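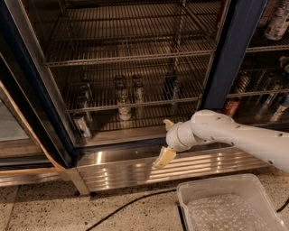

Cirell support says the shiny patches on the sleeves are "a natural feature of pile fabrics" and should relax on the hanger overnight. They have had a lot more than overnight.

Ticket: Fisell velvet blazer, dark green, crushed pile and color transfer
Status: Reopened
Opened: November
Category: Garment care / Possible defect

Problem as first reported

Blazer arrived folded in a flat mailer with flattened patches on both forearms and a hard crease across the back, just under the shoulder seam. I hung it up in the closet on a wide hanger and left it alone. The back crease got softer. The forearms did not change. When I put it on over a cream blouse to check the fit, the inside of the blouse collar came away with a green line on it.

I attached photos to the ticket.

First answer was the one quoted at the top. It didn't mention the blouse.

What I tried, in order

1. Hanging in the bathroom during a hot shower. This is what the Cirell care page tells you to do first. The jacket felt limp and the patches looked exactly the same once it had aired out. I have seen this tip on every fashion site there is and I would love to know who it has worked for.

2. Steaming from the inside. Turned the sleeve inside out and used the Botby handheld steamer on low, held off the fabric, moving the whole time. Left forearm improved by maybe half. Right forearm no change. The lining puckered a little at the cuff, which I now have to keep an eye on too.

3. Brushing. Soft clothes brush, with the nap, then against it, then with it again. Some lift on the left sleeve. On the right sleeve the brush picked up green fuzz, and there is a spot near the elbow where you can see the backing if you bend the fabric. I stopped there.

4. Second hanger. Support asked me to switch to a padded hanger. I did. I don't see how a hanger fixes a forearm.

Second answer from Cirell

They asked whether I had worn the jacket with a bag on my arm. I had not worn it outside the house. They also said the Fisell line is made with Liem velvet, which "has been tested to 500 rubs." I asked what a rub is, what was rubbing it, and whether 500 is supposed to be good. No answer yet on any of those. A coat sleeve against a coat pocket could get through that in one afternoon of shopping, as far as I can tell, so I don't find the number very comforting.

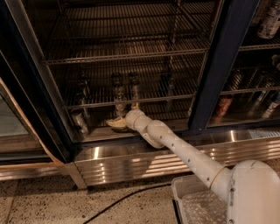 On the color transfer they did finally respond, and the response was that dark velvets may release "excess dye" on first wear and should be paired with dark layers. The product page shows this blazer over an ivory silk top. It shows it again over a white turtleneck, with the caption "your easiest holiday look." I pasted both into the ticket. The agent wrote that styling images are for inspiration.

So I ran my own check, which anybody with the same jacket can do:

Dry test: white cotton handkerchief, rubbed on the inside of the hem with normal finger pressure. Faint green.
Damp test: same cloth, other corner, barely wet. Strong green right away.
Collar: dry, strong green. The collar is the worst part of the whole jacket, and it's the part that sits on your neck.
Lining: dry and damp, nothing. The lining is fine.

I repeated the dry test at the hem after airing the jacket by an open window. Same result. If this were loose dye sitting on top I would expect to see less of it the second time, but I'm no textile person and I'm willing to be corrected.

Workarounds I was offered, with results

"Spray with a fixing mist." Cirell sells one. The label says do not use on pile fabrics. I sent them the wording from their own label.

"Hand wash cold with vinegar." The sewn-in tag says dry clean only. When I asked whether washing it would void the return, the answer was yes.

"Dry clean before first wear." This is at least consistent with the tag. My cleaner looked at the elbow and said she could clean it but couldn't promise the pile would stand back up, and that she'd want a signature first. I took it home again.

"Add the matching faux fur collar to cover the area." I'm including this one for completeness. It would put pale gray fur on top of the spot that bleeds.
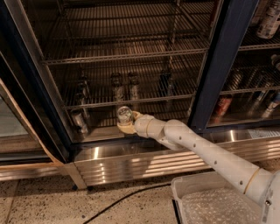
Page 3 of 5

Comparison with a second jacket

My sister ordered the same Fisell blazer in burgundy, one size up, and let me put the two side by side on the bed. Hers came in a box, on a hanger, with tissue in the sleeves. No crushing anywhere. Dry test on hers: nothing. Damp test: very slight pink. The velvet also feels thicker to me and the tag is different. Hers names Liem as the fabric. Mine only gives the fiber content and no mill at all.

That may mean nothing. Tags change between batches. It may also mean that the green is a different cloth sold under the same description, and in that case the rub figure I was given doesn't apply to my jacket. I asked this as a yes or no question at 9:40 in the morning and got a link to the holiday style guide by lunch.

Current state

Left forearm: wearable in low light.
Right forearm: not wearable, thin spot at elbow.
Back crease: visible if you know it's there.
Collar: still bleeding on everything.
Blouse: soaked in cold water with dish soap, line is lighter, not gone.

What I'm asking for

A refund to the card. I have turned down store credit once and I'm turning it down again here so it is in writing. An exchange for the same color is no use to me unless somebody there does the handkerchief test on the replacement before it ships and says so in this ticket. I would take the burgundy if it comes in the box.

I'd also like the question about the fabric answered.

Update

Cirell has marked this "Resolved: customer educated on velvet care." Reopened. The collar was tested again this evening with a clean cloth, dry, and the result is attached.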